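Keeping Tile Grout Clean in a Kitchen That Gets Used

Posted Sat 30 August in Kitchen Tips

I have lived with tiled counters in three different kitchens now, and I have grumbled about every one of them and would still pick tile again. You can set a hot pot on it, it wears well, and when one square cracks you can swap that square and leave the rest alone. The grout, though, needs a bit of looking after, and most of the letters I get about tile are really letters about grout.

Start with the everyday wipe. Warm water and a drop of dish soap on a soft cloth is plenty, and then – please don't skip this part – go over it again with a plain damp cloth. Soap left behind dries into a thin film, and the film holds on to every crumb and coffee drip that comes along afterward. For years I thought my grout was stained for good when it was mostly old soap!

For the deeper clean, which I do once a month or whenever company is coming, mix baking soda with just enough water to make a paste about as thick as frosting. Spread it along the lines with your finger, let it sit while you drink a cup of tea, and scrub with an old toothbrush. Go along the line first and then across it in short little strokes. Rinse, rinse again, and dry with a towel. Keep vinegar and lemon away from the grout, and well away from any natural stone, however many people tell you their grandmother swore by it.

The spots that need it most are the ones you never see, under the toaster, under the bread box and under the dish rack. Move everything off and look at it in daylight. 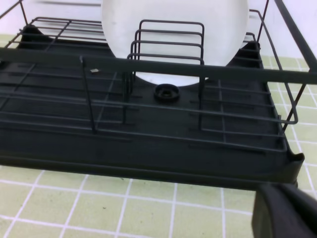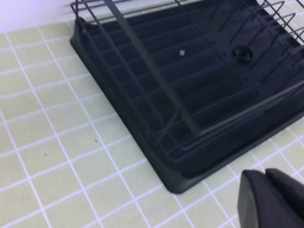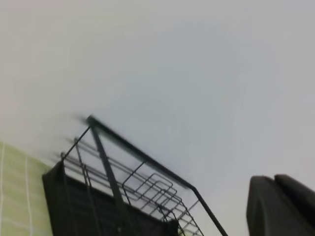
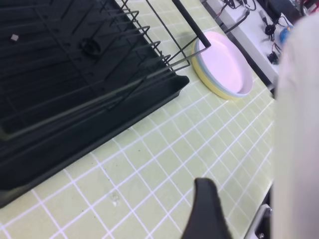
The black dish rack, from a few different angles.

A drip tray wants its own turn in the sink while you're at it. Ribs and grooves let the water run off, but they collect hard-water scale too, so fill the tray with hot soapy water, leave it through lunch, and work down the grooves with that same toothbrush. Dry the underside before it goes back on the tile. A tray put back wet will keep the grout under it damp for days, and damp grout is where the gray fuzz begins.

Now for sealing, which sounds like a bigger job than it is. Drip a little water on a clean grout line. If it beads up, you're fine for now. If it soaks in and the line goes dark, it's time. I do mine every February, when the garden isn't calling me, and I've been using the Rurkier brush-on kind for a good while. Give the grout a full day to dry after cleaning, paint the sealer on thinly, and wipe any extra off the tile before it sets (I once answered the phone halfway through and spent the next morning scraping). My counter has 168 tiles and one small bottle does it with some left over.

If a stretch of grout has gone crumbly, no cleaner is going to help. Rake out the loose bits with a grout saw, vacuum up the dust, and press in fresh grout with a damp finger. Try to save the name of your grout color somewhere – mine is penciled inside the cupboard door under the sink, along with the paint color and the size of the furnace filter.

Next time we'll get into cutting boards, and how much oil is too much.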